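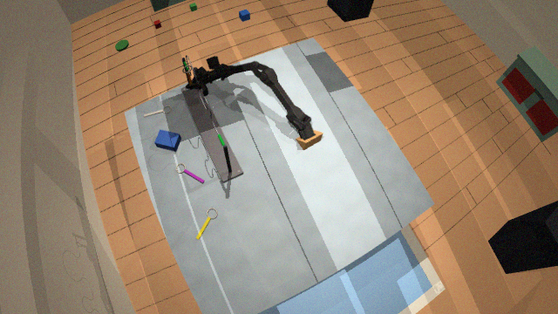

A simulated arm above a work mat with key-like tags and a blue cube, rendered before purchase of a physical cell.

Tabletop cell budgeting is the practice of estimating the full cost of a small robot workstation before any part of it is ordered. The term covers the arm, its mount, the gripper, the work surface, the test objects, and the labor needed to bring them into use. It is applied mainly to single-arm cells in teaching labs and small workshops.

Scope

A budget is normally divided into purchase, installation, and upkeep. Purchase covers hardware and any paid software. Installation covers floor preparation, wiring, and guarding. Upkeep covers spare fingers, cables, and replacement test objects, which are lost or worn more often than first-time buyers expect.

Simulation stage

Many buyers model the cell in software first. A rendered layout allows reach, mount position, and mat size to be compared at low cost. Small, thin items such as tags with rings are often included in the model, as they place higher demands on a gripper than cubes do. Contact and friction are modeled only in part, and a grasp that succeeds in simulation is not accepted as proof of performance — most plans reserve money for a second set of fingers.

Plumton method

The Plumton method was set out by Luana Sampaio in a planning guide for workshops in the Plumton district. It assigns 28 percent of the total to items other than the arm and gripper, and holds a further 6 percent back until acceptance tests are complete. In the guide's worked case, a cell with a total budget of $3,225 includes $500 for the mat, mount, and test objects. Delivery and import charges are listed separately.

The Wibisono variant drops the held-back share and replaces it with a service contract. It is used where the supplier also carries out installation.

Criticism

The Stukia workshop review found that the method understates operator time, particularly for cells whose task changes every few weeks. Later editions of the guide added a labor line.

See also

Kaltasix costing sheet
Acceptance test
End effector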